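**About Cikden**

Small firm, two rooms in Grasness, upstairs from the old Thorlacius print works. We teach robot arms to do fiddly jobs by showing them. Somebody holds the arm and walks it through the job, or sits at the desk and drives it with the hand controller. Then again. And again, until the recordings are good enough to train on.

Mostly bathroom and kitchen stuff at present. Tubes, pots, lids, anything a packing line or a care home might want picked up and put down the right way round.

**What we do**

- Demos by hand, on your arm or ours
- Demos by remote, same room or over the line from your site
- Sorting and labelling after, bad takes thrown out
- Short courses for your own staff (next one January, 30 places)

Rukden is our recording kit. Started as a spreadsheet and a lot of shouting, its better now. Almost 3,000 takes on the tube job so far, 869 by hand, the rest driven.

**Working with us**

Send the object, not a drawing of it. Two of each if you can. We'll ring once we've had a go, and tell you if it wants a differnt grip. Prices on request. 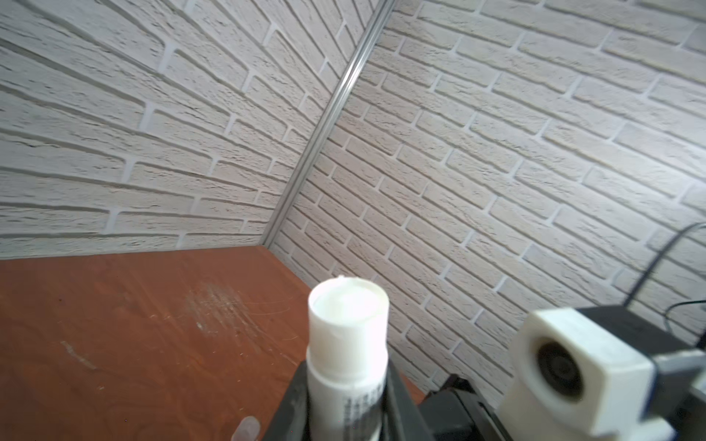
*Words: Jianhua Lü, Cikden, 10/9/21*

White tube, cap up, a finger either side. Upright grips like this one go in the tube set. Visits by arrangement, ring the bell marked 691.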